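Household tips for the trainee year

Every June the same advice goes round for young people starting a placement or a first proper job. Buy a slow cooker. Batch cook at the weekend. Get up an hour early and iron. Most of it seems to be written by people who have never had to leave the house at twenty past six for a training scheme that pays less than the bus fare suggests it should.

I shared a house in Kutham through two rounds of the Drendus trainee scheme, first as a trainee and then as the one with the settled job and the full-size shelf in the fridge. What follows is what I'd keep from the usual advice, and what I'd throw out.

Lunches

The induction pack tells you there is a "subsidised canteen". Ask what subsidised means before you rely on it. In my year it meant a jacket potato for slightly less than the shop across the road wanted.

Take lunch from home, but forget the idea of five matching boxes made on one evening. By the fourth day the rice is past its best, and I wouldn't trust it anyway. Cooked rice should be cooled quickly, put in the fridge and eaten within a day. Two days' worth of anything is enough. Soup freezes well, stews freeze well, and pasta goes soft but you can live with it. Potato salad doesn't freeze, whatever the website says.

If the training room has one microwave and 30 trainees, plan on eating cold. Cold noodles with peanut sauce are fine. So is last night's roast veg in a wrap. Keep the dressing in an old jam jar, and check the lid is one that still seals.

The work clothes problem

You will be told you need a wardrobe. You need 4 shirts or tops and a way of getting them dry. A shirt shaken out hard, put on a hanger while damp and buttoned at the collar needs very little ironing. Do the collar and the front with the iron and leave the rest, as it'll be under a jumper.

Deodorant marks come out with white vinegar if you catch them early. Let it soak for half an hour before the wash. I have read that crushed aspirin does the same job. I tried it and got a shirt with bits on.

Shoes matter more than people admit. Stuff wet ones with newspaper and change the paper before bed. Don't put them on the radiator, where the glue goes and the sole soon follows.
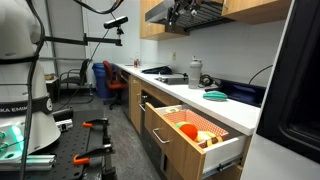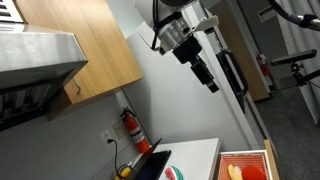
Studying at the kitchen table

Most schemes now come with evening modules. Ours ran on something called Clavumel, which logged you out if you stopped to stir a pan. The scheme leaflet called this flexible learning. I'd call it unpaid overtime with a progress bar, but you still have to get through it, so you may as well be comfortable.

Don't buy a desk. If the table is too high, sit on a firm cushion and put your feet on a box file. If the screen is too low, stand the laptop on a couple of heavy books and plug in the cheapest keyboard you can find. Wipe the table first and dry it properly. Grease gets into keys and doesn't come out.

Put a lamp to the side, on the opposite side from your writing hand. An overhead kitchen light gives you a shadow exactly where the notes are.

The other rule we had was that food which needs watching doesn't get cooked during a module. Baked potatoes, a tray of sausages, a lasagne someone else made - all fine with a timer. Frying is not. Kiều, who had the back bedroom, did her statistics unit with a pan of onions going and lost both.

Paperwork

I'm wary of any scheme that promises a job at the end and is vague about what the job is. So keep every letter. A shoebox will do. You want the offer, the contract, anything that says what grade you will be put on afterwards, and the payslips. If it only came by email, print it or save it somewhere that isn't your work account, as you lose that account the day you leave.

Peel the payslips apart as they arrive and write the month on the front in pencil. My first full one came to 1393 before deductions, and it took three phone calls to find out why the second was less. It was a uniform charge. We didn't wear a uniform. Without the slips in the box I'd have had nothing to argue with.

Look for a clause about paying back training costs if you go early. Some run to 24 months. Put a ring round it and ask somebody who isn't employed by the scheme what it means.

Sharing a kitchen with people on shifts

Label food with a name and a day, on masking tape, which comes off in the wash better than stickers do. Give the early starter the front of the fridge. Fill the kettle the night before if your taps bang.

A rota for cleaning is usually the first suggestion and, in my experience, lasts a fortnight. We did better with one fixed job each. Mine was the bins. Reinhold Ackermann had the oven and cleaned it with a paste of bicarbonate of soda and water, left on overnight and wiped off in the morning. It works on ordinary grease. On burnt cheese it needs two goes and a scraper, and those videos where it all slides off in one wipe have been helped along by something stronger.

Never mix your cleaners to get a better result, and open a window when you're using the strong stuff.

Slow cookers, since people ask: I had one. It's useful if you are out for eight hours. We were out for nearly eleven with the buses, and there isn't much that improves over that length of time. Buy one second-hand if you must, check the flex for damage, and see whether it switches itself to warm.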